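Weltent Forum > Simulation and Planning > Grasp and place

Thread: Placement drifts off target when the held part is thin and transparent
Started July 24, 2026
Status: open

gridlock_tf
Setup first. Planner is Nevow, default sampling settings, Cartesian segment for the final approach. Simulator is Weltent with the Lawal contact plugin. One 7-axis arm doing the work, parallel gripper. The task is to pick a thin clear plate and put it down inside a blue square marked on a gray board.

The plate should end up centered on the square. Over 53 runs I get 14 where it finishes over the line on one side. The commanded tool pose is correct in all of them. I log it at the end of the Cartesian segment and it matches the goal to within numerical noise. So either the plate moves in the fingers or my estimate of where the plate sits in the fingers is wrong.

The pose estimate comes from the simulated depth camera, taken once before the grasp. After the grasp I attach the plate to the tool frame with that transform and never update it.

Configuration with the plate in the gripper and the board in front:

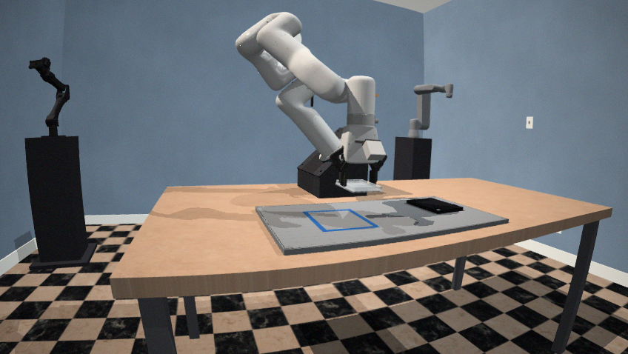

Category: Perception / Object pose

ostrava_kin
You answered it in your own post. One estimate before the grasp, none after. Closing a parallel gripper on a thin part shifts it along the closing direction until both fingers touch. Your attached transform is stale the moment the fingers stop.

Read the ground truth pose of the plate after the grasp and compare it to what the planning scene thinks. It takes one line in Weltent.

gridlock_tf
Did that on 15 runs. There is a shift along the closing direction, as you say, but it is small and it is the same every time. The error at placement is mostly in the other axis, along the finger faces. Centering by the gripper doesn't explain that.

mullion
What does the depth camera return on the plate? By default Weltent renders transparent materials properly in color but the depth buffer ignores them below a certain opacity. You may be getting the depth of whatever is behind the plate, and your pose fit then works from a few edge pixels. Along the finger faces is where I would expect it to be worst constrained, as the fit has almost nothing to hold on to there.

ostrava_kin
I don't buy that as the main cause. Bad depth gives you scatter in both axes, and he says the closing axis is consistent.

mullion
It is consistent after the grasp. The gripper removes the error in that axis for him. It can't remove the error in the other one. Before the grasp I'd bet both are bad.

gridlock_tf
mullion is right about the numbers. Compared the pre-grasp estimate against ground truth and the scatter is similar in both axes. After closing, the closing axis collapses to a constant offset and the other axis keeps its scatter. I had only been looking at post-grasp data.

I switched the depth sensor to treat the plate as opaque. Scatter goes down a lot. That is cheating as far as the real cell is concerned, but it does separate the causes.

nvoros
Norbert Vörös, I maintain the Nevow attach/detach code. A separate point on the planning side. When you attach an object, Nevow takes the transform you give it and uses it for two things: collision checking and the goal conversion if you specify the goal in object coordinates. If you specify the goal for the tool link, the attached transform is only used for collision. Which one are you doing?

gridlock_tf
Tool link. I compute the tool goal myself from the square center and the pre-grasp transform.

nvoros
Then updating the attached object later will do nothing for placement accuracy unless you also recompute the goal. People run into this regularly. Set the goal on the object, update the attachment after the grasp, and let the planner convert it. If you want to keep your own conversion, run it again after the fingers close.

ostrava_kin
Agreed on that. I still think a second look after the grasp is the fix, whatever the depth camera does. Lift, hold, estimate again, replan the last segment.

mullion
A second look with the same sensor gives the same bad depth, plus fingers blocking part of the part. If anything it is a harder fit. I would use color for this. Segment the plate outline in the color image, intersect with the known plate thickness and the board plane, and you have a pose without using depth at all. The plate edges are pale but they do show.

ostrava_kin
Once it is lifted it isn't on the board plane any more.

mullion
Then do it before the grasp, on the plane, and get it right once. The closing offset is constant according to his own data, so it can be calibrated out.

gridlock_tf
Tried both. Results below, same seeds for each.

Color outline before the grasp, constant closing offset applied: 4 runs with the plate over the line.

Depth before and again after the grasp, goal recomputed: worse than the color version, and two of the replans failed on the last segment because the updated attachment put the plate in collision with the board. The estimated height was too low.

Viewed at the placement pose, the tool is vertical and the wrist orientation error is negligible, so I am not going to spend more time on the controller. 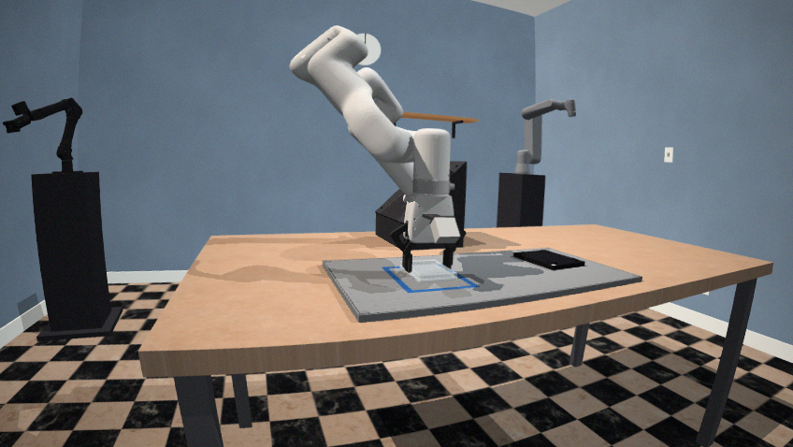

What remains is the release. In the four bad runs the plate pose is fine until the fingers open, then it slides. The Lawal plugin reports one finger losing contact a few steps before the other, and the plate goes with the finger that is still touching. Friction is at the plugin default.

durkow_user
Check the solver iterations before you touch friction. We had the same thing on the Durkow gripper model with thin parts. The mimic joint was not enforced tightly enough, so one finger led the other on opening. With more iterations the two stayed in step and the slide went away. Friction tuning only hid it.

ostrava_kin
Or lower the part until it is loaded against the board before opening. A real cell would need that anyway.

durkow_user
With a thin stiff plate and a position controller you will get a contact spike if the height is off, and his height estimate was off. I'd want a force threshold on the descent first.

gridlock_tf
Height is taken from the board plane in the color version, so that part is okay. I will raise the iterations first and leave the descent alone, otherwise I won't know which one did it. The mimic joint in my gripper file does have a suspiciously soft gain.

nvoros
If you can, attach the planning scene log from one of the two failed replans. A plate resting on the board should be allowed contact during detach, and I would like to see if the allowed pair was missing or if the check ran before it was set.

gridlock_tf
Log attached to the tracker entry. The allowed pair is set in my script after the replan call, so I suspect that one is mine.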